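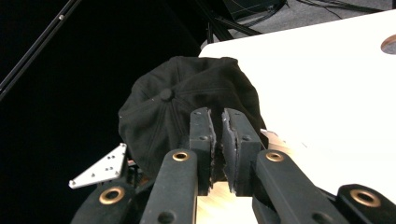
HATS & OTHER SMALL THINGS

I have been putting off the hat shelf for so long that it had stopped being a shelf and turned into more of a slope. You open the hall closet, you reach for an umbrella, and three caps come down on your head (wearing them all at once is one way to store them, I guess). So this past weekend I finally hauled everything out, carried it to the big white table, and went through it piece by piece. And I had the best time!

The black one went first. Plain matte black fabric, a little covered button on top, seams running out from it, and wrinkles all down one side from being squashed. I love this cap. It goes with every coat I own, it hides every bad hair day, and it has been sat on, rained on and packed at the bottom of more suitcases than I can remember. I had honest plans to replace it this year. Then I had it out in good light and thought, no way, you're staying.

What I wanted to find out was whether an old soft cap can get its shape back without a trip through the washing machine. I ruined a wool one in the washer once – the brim came out like a potato chip – and I'm not doing that again. So I went with the slow way.

First I brushed it. I have a small clothes brush from Tretton that I bought for a winter coat and then forgot I owned, and it is wonderful on hats. Short strokes, always in the same direction, starting at the button and working down each panel. Black fabric hangs on to every bit of lint in the house, so take your time over the seams.

Next, a basin of cool water with a tiny squirt of dish soap. I only dabbed at the inside band with a washcloth, then went over it again with clean water. The outside got a quick wipe and that was it. If yours is really grimy you could dunk the whole thing, but check the label first, and find out what's inside the brim before you do. Some older ones have cardboard in there!

Then the fun part. I turned a mixing bowl upside down, laid a hand towel over it, and set the damp cap on top. You smooth the panels down with your fingers, tuck the towel up wherever the crown is sagging, and walk away. I gave mine 90 minutes by the sunny window, went to check, and left it until after dinner. The deep creases are mostly gone. There's still a soft fold on one side and I've decided I like it.

While the bowl was busy I sorted the rest. Two sun hats went in the donation bag, along with a visor I have never once worn. The knit hats all went together into a fabric bin from Skundier, which is 2 inches too wide for the shelf but slides in fine on a slant. The caps I really wear now hang on a Kosudum peg rail on the inside of the closet door. I'd had that rail sitting in its box since last December, so please don't tell me about your own unopened boxes unless you want company.

I'm so happy with the pegs. Hanging a cap by the back strap keeps the crown from getting crushed, and I can grab one on my way out without starting an avalanche. The top peg is for the black cap and I will be guarding it.

Up next is the glove basket, which I peeked into and closed again. I counted four left gloves before I lost my nerve. If anybody has a good way to keep pairs together that doesn't involve clothespins (I tried, they pop off), leave me a comment, I'd love to hear it.

Posted 21/10/2019 in Hats & Other Small Things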